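Category: Home and Interior Studies

Chapter 4
Seating and the Living Room

Before a family buys a sofa, it usually measures the wall. This is a good habit, but it is the second step. The first step is to ask how the people in the home sit. Some sit upright and talk, some lie down after work, and some only put their coats there.

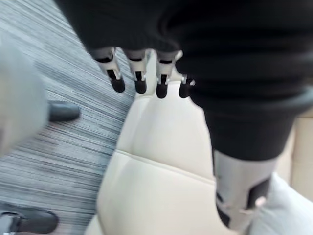 Page 113

In this chapter we follow one household, the Talavera family, through the choice of their seating. Ariel Talavera wanted a large sofa for guests. His mother-in-law, Hajnalka Orbán, wanted a seat from which she can stand up without help. Both wishes are reasonable, and they do not agree easily. A deep seat is pleasant for a tall guest, but an older person has to slide forward before she can rise. 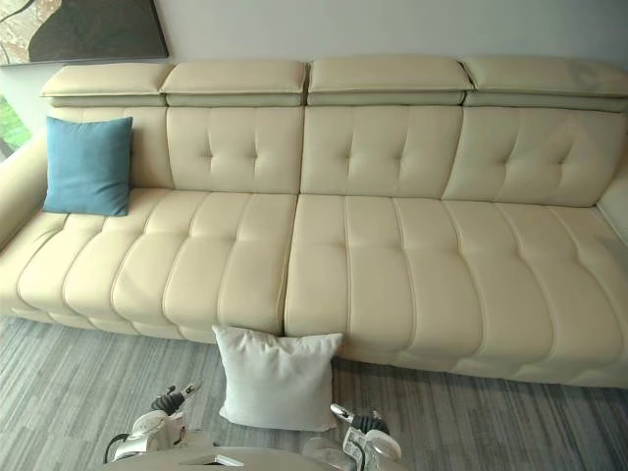
The height of the back is also a question. A low back makes a small room look wider. A high back supports the neck, and for a person who reads every evening this is worth more than the view. In the Takács showroom the family tried 11 models and wrote down the seat height of each one.
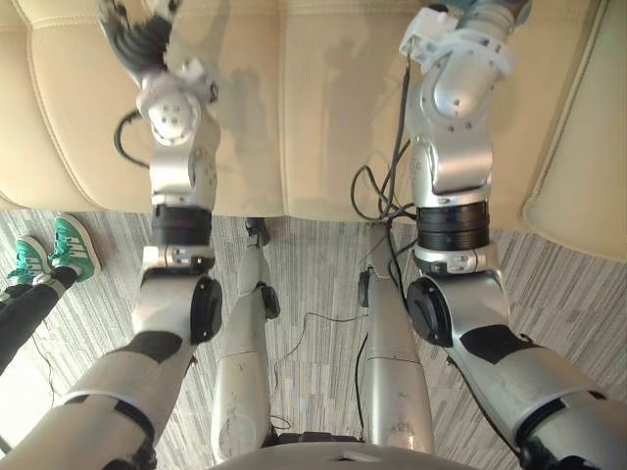
Department of Home Economics, Wudow College

Covering material comes next. Leather can be wiped, but it feels cold in November. Woven cloth is warmer and holds crumbs. The student should learn to ask for a sample and to keep it at home for five days, in the same light where the furniture will stand.
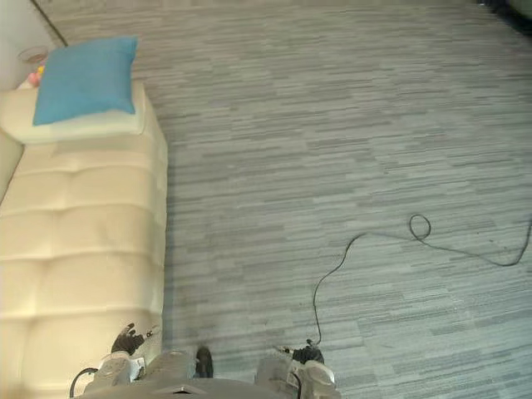 After the covering we must speak of the free floor. A person carrying a tray needs a clear path, and so does a child who runs. Draw the room on squared paper first, and mark every door with the direction in which it opens. Exercise 4.1 uses the plan of the Talavera living room, as drawn by Andor Lakatos.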